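Milham Shared Kitchen: progress report to the Dorkevach Fund
2026-08-13
Prepared by Cherry Mae Calimlim

Work on the sink wall is now finished apart from the sealing. The old tiles came off in the first week and the wall behind needed more patching than we had allowed for, which cost us 5 working days. Trajkovski supplied the marble for the backsplash and fitted it. The new tap is in, in the dark bronze finish agreed with you in the spring.
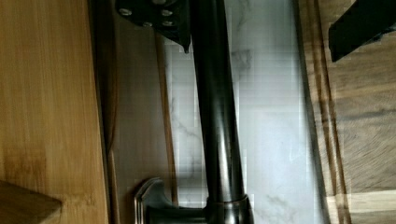
Jilla carried out the plumbing. Their first invoice included a second isolation valve that we had not ordered, and they have since taken it off. The corrected total for labour is £325, paid in full.

Spending to date is £2800 against the kitchen budget line. The extra patching was met from the contingency and we are not asking for more money.

Still to do before the end of August: seal the marble, replace the strip light over the cooker and put up the notice on cleaning products. Users have been asked to keep vinegar and limescale sprays away from the marble and the tap.

The cookery group has 30 people on its list for the autumn. Bookings open once the light has been replaced. Receipts are attached separately, and the electrician's quote will follow when we have it.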